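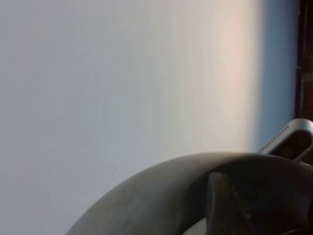
Caderno da oficina, maio

Retomei os ensaios de caiação para a parede norte da casa Mingate. A cal em pasta é a do bidão Cidard, aberto na semana passada, e a areia é a fina, peneirada outra vez por causa dos grumos da última entrega. Falta ainda decidir se levamos a caiação lisa até ao rodapé ou se paramos na faixa de reboco antigo, que continua a soltar-se em dois sítios.

Preparação dos provetes. Usei as placas de reboco que sobraram do ensaio anterior, já secas, escovadas a seco e molhadas de véspera. De manhã voltei a borrifar até deixarem de beber. Duas placas do fundo da prateleira ainda puxavam água depressa demais e ficaram de fora. Vou dar-lhes mais uma molha e usá-las para o ensaio de aderência.

Mistura A: cal em pasta e água, sem mais nada. Coada duas vezes pelo pano. Ficou com consistência de leite gordo. Aplicada com a trincha larga, demãos cruzadas, deixando puxar entre cada uma.

Mistura B: a mesma base, com 40 g de caseína já desfeita por quilo de pasta. Custou mais a dissolver do que estava à espera e tive de a passar pelo coador fino. Agarra bem à trincha e escorre menos. O cheiro é desagradável nas primeiras horas, convém abrir a porta do pátio.

Mistura C: a mesma base, com 2 g de pigmento azul Cina por quilo de pasta, para tirar o amarelo. O pigmento tem de ser empastado em água antes de entrar. Na primeira tentativa deitei-o seco e apareceram riscos azuis debaixo da trincha. Esse balde foi para o lixo. Na segunda deixei o pigmento de molho durante a noite e não voltou a acontecer.

Aplicação. A primeira demão pareceu transparente demais nas três misturas, como é costume, e não vale a pena carregar a trincha para compensar. Quem carregar vai ter fissuras. Na placa A3 carreguei de propósito no canto inferior e fissurou ao fim da tarde, em malha fina. O resto da placa está bom. Anotar isto na folha que vai para a obra, porque no muro do anexo tivemos exatamente o mesmo problema e andámos a culpar a areia.

Entre a segunda e a terceira demão borrifei com o pulverizador pequeno. O grande está entupido outra vez e precisa de bico novo. Já o desmontei, a mola está boa.

Leitura ao segundo dia. Passei a mão seca em todas as placas. A mistura A larga pó branco, pouco, mas larga. A mistura B não larga quase nada. A C comporta-se como a A. Com pano húmido a diferença entre A e B diminui, e só a A3 marcou a sério, no canto carregado.

Cor. Comparei a C com a amostra antiga que trouxemos da casa, aquela lasca do vão da escada. À luz da janela, a C fica ligeiramente mais fria do que a lasca. Com o candeeiro aceso quase não se distinguem. Para a parede norte, que nunca apanha sol direto, receio que puxe demasiado para o azul. Repetir com metade do pigmento e ver ao fim do dia, à mesma hora em que vi esta.

Balança. A Karppinen está a derivar quando fica ligada muito tempo. Pus o peso de 100 g de manhã e depois do almoço e as leituras não coincidiram. Tarei antes de cada pesagem e refiz a da caseína. Quem a usar que faça o mesmo até a mandarmos calibrar.

Consumos. Gastei 300 ml de leitada por demão para o conjunto das placas A. Não serve de referência para a parede, que absorve de outra maneira, mas serve para comparar misturas. Na B gastou-se menos e não medi quanto, porque entornei parte do copo na bancada. Repetir.

Limpeza. As trinchas de cal ficaram de molho em água simples e depois penduradas com os pelos para baixo. Por favor não as guardar na caixa das trinchas de óleo. A que lá encontrei já não tem recuperação. Os óculos de proteção estão no gancho ao lado do lavatório, e são para usar mesmo quando é só mexer o balde. Apanhei um salpico na pálpebra e passei um bom bocado debaixo da torneira.

Por fazer:
Mistura C com 1 g de pigmento por quilo.
Mistura B outra vez, com consumo medido.
Ensaio de fita nas placas A e B quando tiverem uma semana.
Ver se a pasta do bidão velho ainda está em condições. Tinha uma crosta por cima, mas por baixo pareceu-me macia.
Pedir bico para o pulverizador grande.
Falar com a obra sobre a faixa de reboco solto antes de fechar a decisão do rodapé.

Acrescento, 18h: voltei a ver a B com a luz rasante da lanterna. Notam-se as marcas da trincha na direção da última demão. Na próxima placa dou a última na vertical e comparo.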